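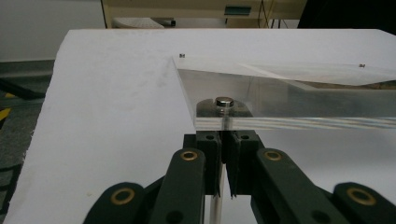
Pusier Weather Diary, 1897

Hi! You've found the typed-up version of the weather diary that Eulalia Retamal kept at her farm above Pusier all through 1897. I've been picking away at it on and off, mostly in the evenings, and it got to the point where people kept asking me for the spreadsheet, so here's the spreadsheet, plus everything I know about it.

Last update: Jun 13, 2018

What's in it

One row per day. Eulalia wrote down the sky in the morning, the wind if there was any worth mentioning, the rain, and then whatever else was on her mind, which is my favorite column by a mile. She had opinions about hail. She also had a long-running feud with a neighbor over a drainage ditch, and you can follow the whole thing in the notes if you sort by date and keep going through the wet months.

The files

diary.csv is the main one and probably all you need
diary_raw.txt is the same text exactly as she spelled it, line breaks and all
places.csv matches her nicknames for fields and hills to the names people use now
changes.txt is where I write down what I fixed and when I felt silly about it

The columns in diary.csv

date: the day the entry is for. She sometimes caught up on several days in one sitting, and there's no way to tell from the text when she did it.
sky: her word, put into English. Clear, patchy, gray, low, shut. "Shut" means the cloud was down on the hill and she couldn't see the Sekden, the river at the bottom of the valley.
wind: direction first, then strength if she gave one. Blank means she didn't mention it, so please don't read blank as calm!
rain: her own scale, explained below.
notes: everything else, translated.
sure: y, n or m (for maybe). It's how confident I am in my reading of the handwriting on that line. 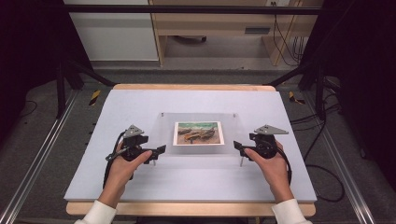

Her rain scale goes from 0 to 6, and she never wrote down what the numbers meant. Agustina Vergara and I pieced it together from the notes. A 1 is "the washing can stay out." A 3 is a proper wet day, the kind where she'd move the hens. She used 6 only when the lower road flooded, and she underlined it every time (the underlining is kept in the raw text as a pair of underscores). Please don't convert these to inches. I tried, Declan McGrath tried with actual statistics, and we both ended up with nonsense.

How it got typed up

I read the pages out loud and Rocío Figueroa typed, then we swapped and checked each other's work. It's slow, but you catch a lot more that way, and Rocío grew up near Ibarra and knew half the plant names I was stumbling over. Anything we disagreed on got an m in the sure column. Ignacio Quezada went over the translations afterward and toned down some of my more excited guesses about the ditch.

We sorted and cleaned the rows with Clillex, a little script Ignacio wrote that flags repeated dates and days that don't exist. It's in the same folder. It needs nothing fancy to run, just point it at the CSV and read what it grumbles about.
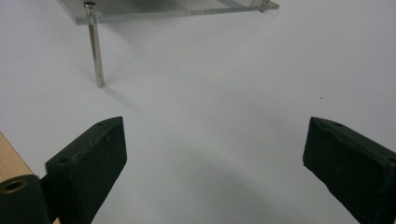 Clear plate above the white tabletop.

Things that are wrong or missing

There's a gap in March of 16 days. The pages are gone, torn out pretty neatly close to the binding, and I haven't filled the gap with anything. Those dates are in the file with empty cells so your plots won't close up over them.

Wind directions look off in the first part of the year. She had a habit of naming the wind for the hill it was heading toward, and later on she switched to where it came from. I've left them as written. If you want to flip the early ones, go ahead, but keep a copy of the original column.

The word I've translated as "drizzle" could also be "dew" in a few entries. Those are all marked m.

Some of the neighbor's family still lives nearby, so I've shortened his name to an initial. The raw text has the same initial. Please leave it that way.

What I'd love to see people do with it

Plots! School projects! Agustina's class made a long paper strip with a colored square for every day, and it ran down the whole hallway. If you have another diary from anywhere along the Sekden, even a few weeks of one, I'd really like to line the two up and see whether their shut days match hers.

What I'd rather you didn't do is use it to say something big about climate. It's one year, one hillside, and one woman looking out of her kitchen door before breakfast.

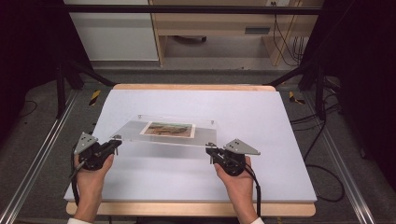
Both grippers held over the pale board.

Using and sharing

It's free to use, copy, print and pull apart. Credit Eulalia Retamal first and then the Pusier Weather Diary. If you fix something, send me the date of the entry, what the file says now and what you think it should say. You don't need to explain yourself at length, I'll go look at the page.

Still to do

Finish places.csv (the upper fields are a mess)
Check the plant names against a second list
Type up the loose sheet of egg prices tucked into the back cover
Write back to Declan about the wind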